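Notebook, small parts bench
7/7/21

Continued with the cases today. Agnes Backlund brought the list from Orville in the morning and we compared it with what I had written last week. Her list says 200 cases for the first lot, mine said 100. Hers is right, I had copied from the older order. I corrected it on the page before this one and put my initials.

The question is still the hinge. When a case is new, the lid goes up with almost no force and then stops hard at the end. After many openings it becomes softer in the middle part, and I think the pin is moving a little sideways. Loredana Russo thinks it is the frame that bends and the pin is good. We did not agree, so I will measure both. The one we call the Henao case is now at 1,533 openings by hand count (my count plus hers, see the sheet on the door). It still closes, but one corner stands up a little and I must press it a second time. 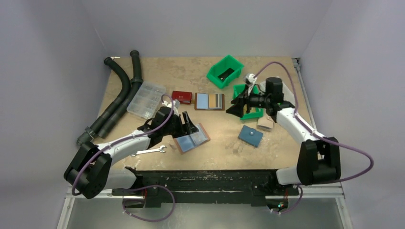 For the cleaning I tried only a dry cloth first. It takes away the fingerprints from the blue panel but leaves thin lines if there is dust on the cloth, so please shake it outside before. A little water with one drop of dish soap was better. Do not use the alcohol wipes from the cabinet – on the Jomum sample they made a dull spot as big as a coin, and it did not come out again.

The table top needs some care too. It is scuffed in many places and the dust sits in the worn patches. If a case lies open there and somebody pulls it, the bottom gets fine scratches. I asked Agnes if we can sand the board and give it a coat of oil. She says wait until August, when the Flamevville order is out. Until then I wipe it at the start and at the end of each session. The two green hoses can stay on the left side, but keep them back from the cases.

Small things I want to remember:
Put a pencil mark inside the lid, near the hinge, never on the outside.
Open the lid from the middle of the edge. From the corner it twists, and then the measurement is worth nothing.
The thin feeler gauge is missing from its sleeve. Loredana had it last, she will look in her drawer.

In the afternoon I measured the gap on five cases, lid closed, left and right side. Three were even. Two had more gap on the right, and both of them came from the box with the torn label. I have put that box on the lower shelf with a note. I would like to see the rest of it before I say anything to Orville.

Next: measure the pin on the Henao case, then the frame, same day and same gauge.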